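Years ago I stayed a week at a little guesthouse in Punthorpe, and what I brought home (besides a jar of plum jam) was a new way of looking after white bedding. Mine used to go that sad dishwater gray by July, and I blamed the machine, poor thing!

## Washing

- Wash whites by themselves, and I do mean by themselves. One navy sock will undo a whole month of good behavior.
- Use less soap than the box tells you. Leftover soap holds on to dirt, and then you add more soap to fix it, and round you go.
- Tip half a cup of baking soda into the drum before the sheets go in.
- My neighbor Annapurna Iyer soaks her pillowcases for 27 minutes before washing. I've never dared ask why not 30, but hers are lovely, so I do it too.

## Drying

- Sunshine if you have it. If you don't, take the sheets out of the dryer a touch damp and smooth them over the bed with your hands - the creases mostly drop out while you put the kettle on.
- A duvet needs two or three rounds on low, with a good shake in between, or the middle stays clammy.

## Making the bed

- Shake the duvet from the foot end, then let it settle before you start tugging at corners.
- Keep dark cloths and new dark towels off white covers until they've been through the wash a few times. The dye can rub off, especially if they're damp.

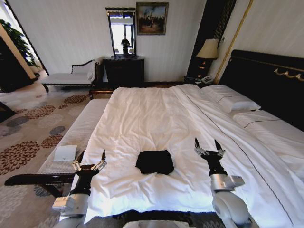 ## Putting spares away

- Fold each set and tuck it inside one of its own pillowcases, then swap the sets every time you change the bed.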